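Daven Hall kitchen, winter safety check
Done 2022-12-05, my comments under each item

1. Fire blanket and extinguisher
OK. Blanket is on its hook by the cooker (hooray), extinguisher needle is in the green. Somebody had hung a tea towel over the sign again, so I've moved the towel hook to the other wall.

2. Fridge and freezer temperatures
Fridge fine. Freezer fine too, but there's a good inch of ice round the door seal and it wants defrosting before the Gallness lunch. I'll bring my own washing-up bowls for the drips!

3. Gas cooker
All 6 rings light first time. The back left knob is loose and comes off in your hand if you pull it. Not dangerous, just annoying – I've asked Haslinger for a new one.

4. Plugs and leads
The urn lead is good. The old toaster has a split near the plug, so I've cut the plug off and put the whole thing out for the tip. Please don't rescue it.

5. Floor and doors
Fail, sorry. The lino has lifted by the back door and I caught my heel on it twice. Taped for now with the stripy tape. The back door itself opens nicely and I measured the gap past the bins at 700 mm, which I'd like wider, so could the bins go round the side?

6. Cutlery and drawers
Pass. Knives are in the block and the drawer runners have stopped sticking (candle wax, lovely trick). Forks stand in their pot with the tines up, so pick them out by the handle when you're laying tables.
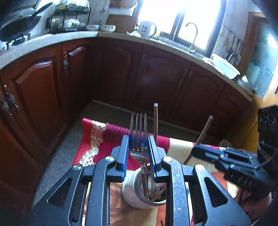

7. First aid box
Nearly. Plenty of plasters, no burn gel at all, and the eye wash is past its date. Both are on the Julodano order, number 732, along with more blue roll.

8. Hot water
Very hot at the hand basin! I've put a warning card over the tap and will turn the heater down once I find the key for the cupboard.

Still to do: lino, burn gel, cooker knob, freezer.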